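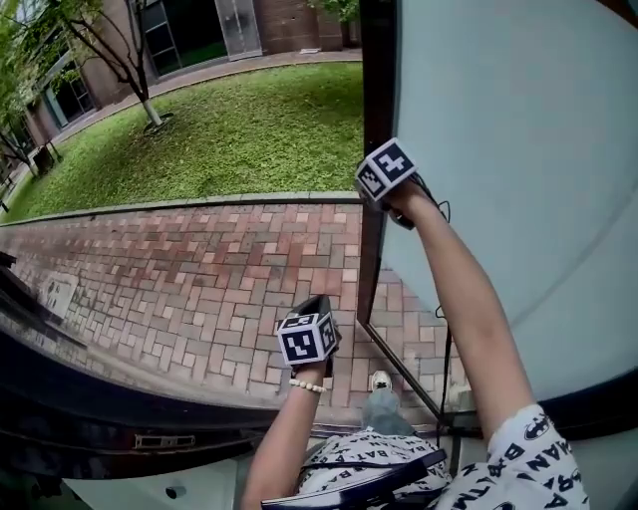

Can I buy a robot that does the housework?
You can buy a machine that vacuums a floor, and one that cuts a lawn. General housework, meaning the washing-up, the beds, the windows and whatever is on the stairs, is still your job.

What about the videos?
Look for three things: whether the clip has been speeded up, whether somebody out of shot is steering, and how many attempts were left out. If the maker won't say, assume the worst. We've watched a lot of towels being folded on bare tables and very few being found under a bed first.

Why is something as simple as a window so hard?
It's only simple to you. The handle may turn up, down or sideways. The frame may stick in December and swing freely in June. You feel when it gives and ease off without thinking. A machine has to find the handle, take hold, turn it the right way and pull hard enough to open the thing without wrenching it. Glass makes matters worse, as many cameras see it badly.

How are the machines supposed to learn?
One common way is for people to do the job themselves while holding a gripper like the one a robot would have. Cameras and markers record how the gripper moves, and software tries to copy it. It's a sensible idea. It also means a great deal of human effort goes in before any is saved, and the sales page tends to skip that part.
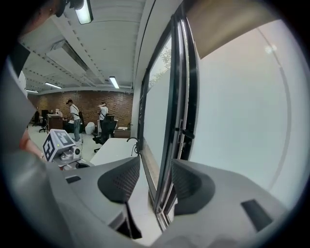
Hand-held gripper with textured finger pads, with a frosted window and its black handle behind.

If a robot has seen 600 examples of a job, will it manage in my house?
It might. It might also have seen 600 examples in the same room. Ask how many different rooms, handles and floors were used. Rin Tamura, who checks makers' claims for Grotia, asks for this every time and usually gets the total again in a larger font.

Are shop floors any further along?
Yes, where the work stays put. A box of a known size on a belt of a known height is a fair fight. Once the job is "tidy the back room and shut the windows before you lock up", you're back with the household problem and heavier doors.

Would 2000 examples be better than 600?
Probably, if the extra ones are different. More of the same handle teaches more about that handle.

Should I put a deposit down on a home robot?
We wouldn't. Elisa Pagano looked through the Nileck order form for us and found that "light household tasks" was never defined – no list, no success rate, nothing about breakages. Get those in writing first.

What would change your mind?
An unedited film of a machine going round a house it has never been in, opening and closing every window, with the failures left in. Send it to us and we'll update this page.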